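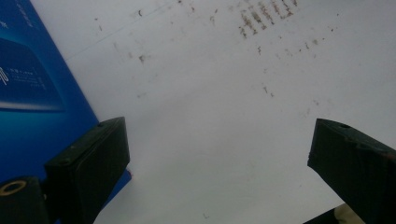

Hand-held gripper (home-built)

A hand-held gripper is a two-fingered claw on a handle that a person carries around and squeezes, so that a robot arm can later learn from what the claw did. People also call them teaching grippers or just "grabbers" (my family uses that one, and I've given up correcting them). I'm writing this entry for the Ircombe shared workshop wiki from the point of view of somebody who has built two, broken one, and is still fiddling with the other, so expect opinions along with the facts!

Origins at the workshop

The Ircombe version goes back to a design Fadime Erdem brought in one December, which she called the Nevis. It had long skinny fingers and a trigger borrowed from a caulking gun, and it was lovely to hold but flexed like a ruler whenever you picked up anything heavier than a spoon. My own build, the Grallari, started as a Nevis with shorter fingers and slowly turned into its own thing. There's a third branch called Kırmızıgül, which uses a thumb slider in place of the trigger. I've tried it for one afternoon and my thumb didn't care for it, but people with bigger hands seem to love it.

Construction

The basic layout is the same in all three. You have a handle, a carriage with two fingers that move toward each other, a linkage that keeps them moving evenly, and a camera mounted so it looks out past the fingertips. The whole Grallari weighs 314 grams without the camera, and I'd like to get that down, but every time I shave something off I end up adding a screw somewhere else.

Fingers are the part everybody wants to redesign. Mine are blocky and black, with the ends cut at an angle and a small hole near the top for attaching pads. I went through 9 versions before I stopped (well, paused). Thin fingers get into tight spots, chunky ones stay put when you press on something, and if you do a lot of paper and cardboard handling like I do, you'll want chunky. Matte black is worth the trouble too. My first glossy pair threw little highlights all over the recordings and I spent a whole evening blaming the software.

Opening width

Wide open, the Grallari spans 12 centimeters, which covers most small boxes and just about every mug in the workshop kitchen. The Nevis opens a bit less. If you're changing the linkage, check that both fingers reach the middle at the same moment, otherwise the claw nudges things sideways before it grips them and your recordings will be full of odd little shoves.

Practicing

Start on a plain white surface with one or two flat things on it, like a small box or a booklet. Flat things are harder than they sound! You have to come in steep, get a fingertip under an edge or pinch across the narrow side, and keep your wrist from rolling. I tell new folks to open the fingers all the way before each approach, go slowly, and close only once they've stopped moving. Ten minutes of that teaches you more about your linkage than an hour at the bench.

Known problems

The return spring on the Grallari gets lazy after a few weeks of use, and swapping it means taking off the whole left side of the carriage. Finger screws work loose too, so keep a driver handy and use a dab of threadlocker (the removable kind, please, I learned that one the hard way). The Kırmızıgül slider picks up dust and wants a wipe with a dry cloth.

Files

Drawings for all three are in the binder by the laser cutter. The Grallari sheet was last changed on 1/15/23, when I moved the pad holes up by 2 millimeters. Older fingers still fit the carriage, but the new pads won't line up with them.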